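Suture practice group, May catch-up, 4 p.m.
Present: Irfan Lubis, Nabila Pasaribu, Deming Liang, me (Afiq).
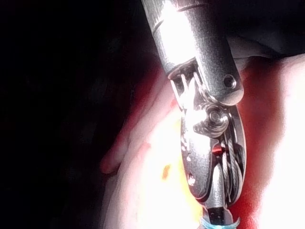
Thread first! Nabila wants one color for everybody, and I'm all for the light blue (it shows up so nicely next to all that silver metal). Deming will order up to 30 packs from Lullow.

Tissue blocks next, and we talked way too long about where to start the first stitch.

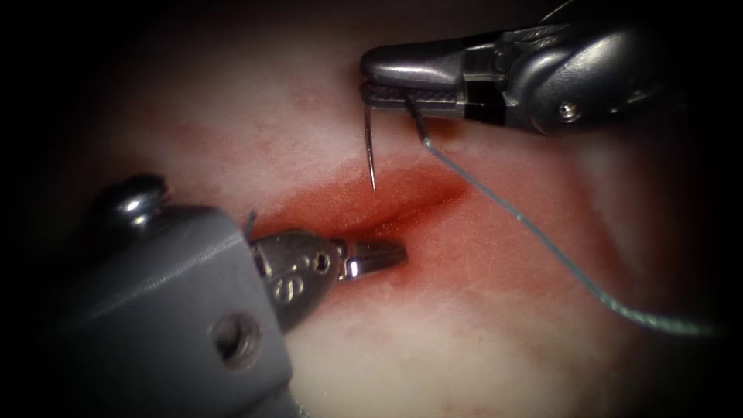 Needle above the upper lip of the incision, before entry.

Irfan to write up spacing. Budget left: $297.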